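Two Arms and a Dryer Door: the Ostix Project Group on Its First Semester 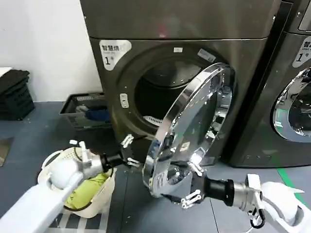

According to Danuta Laskowska, the door was supposed to take two weeks and took most of the semester. The original plan gave laundry unloading four milestones, of which opening the dryer was the smallest. By December it had become the project.

Ostix is the name the robotics project class gave to its two-armed manipulation platform and, by extension, to itself. The course runs for one semester with an option to continue. I spoke with four of the students and with their instructor, Agustina Leiva, over two afternoons, and the conversations are combined here in the order of the topics.

Leiva sets the task each year and leaves the decomposition to the class. She wanted a household appliance that had not been modified. "Past groups put a bigger handle on the thing, or a marker on the thing, and then the paper says the robot opened it," she said. "I ruled out both. The machine stays as it comes from the factory."

The appliance is a front loader with a round door and a metal rim. Dwayne Benavides was responsible for perception and described the rim as the worst surface he could have been assigned. A depth camera returns almost nothing usable from chrome. What it does return is often the depth of whatever is being reflected, including the robot's own arm.

"You move the arm toward the door and the door appears to move," Benavides said. "The first controller chased that. It would approach, see a false edge, correct, and produce a new false edge by correcting."

His replacement ignores depth on the rim altogether. It fits an ellipse to the outline of the door in the color image, takes the known diameter, and solves for pose. The front panel of the dryer, which is flat and matte enough to give clean depth, supplies the plane the hinge sits in. The door then has one unknown, the opening angle. He called the module Desen. It was trained on 1592 labeled images, all labeled by the four students, and Benavides said the labeling guidelines were rewritten twice when they found that two people were marking the outer edge of the rim and two the inner.

Ryota Minami wrote the motion side. The door swings on a fixed arc, and a gripper holding the rim has to follow that arc while its own orientation changes. Position control alone does this badly. An error of a few millimeters in the hinge estimate turns into a side load on the fingers, and the fingers slip or the arm faults.

"I had a planner that computed the whole arc in advance," Minami said. "It was correct in simulation every time. On the hardware it was correct for the first third of the swing."

The current version plans only a short segment, executes it with low stiffness in the radial direction, and re-estimates the hinge axis from where the gripper has ended up. The estimate settles after a few segments. Minami named the package Phùng, after the street he grew up on. It runs on the arm computer and takes one input from Desen, at the start, and none afterward.

I asked why not keep using vision during the swing. Minami said the glass is tinted and the ring is polished, so the image changes with every degree of rotation. Benavides disagreed with him on this during the interview. He believes the outline remains good enough up to a wide angle and that the two estimates should be fused. The question is open, and it is on the list for spring.

Laskowska handled testing. The group logged 286 full attempts on hardware, each beginning with the door closed and the arms in their home position. She keeps the failures in categories: missed latch, slip on the rim, arm fault, operator stop. Slip was the largest until the group changed where the right hand takes hold. Grasping low on the rim gave the wrist a better range for the remainder of the swing, and the operator stops dropped too.

The left arm has no role in pulling the door. It was added to the sequence late, on Renji Higuchi's suggestion, to hold a ready position near the opening so that unloading can begin without a long repositioning move. Higuchi said the change cost him more work than he expected. Two arms working around one open door is a tight space, and the collision model for the door has to rotate with it.

"We had the door as a static object in the model," he said. "So the left arm was carefully avoiding a door that was closed, and there was a real one coming at it."

Cloth is the next stage. Leiva has asked for a plan covering how the robot locates a garment in a dark drum, how it grasps without pinching the lint grille, and how it releases into a basket whose position is not fixed. Laskowska has already written the test sheet. Higuchi would like to keep the first trials to one item at a time. Minami would like to rewrite Phùng first, and the others would like him not to.

For the budget, Leiva gave a single figure: $1083 for the semester, excluding the arms, with replacement fingertips the largest line. She has 8 places in the spring section. Applicants need the control course or her permission, and should expect to label images.

Posted January 1, 2018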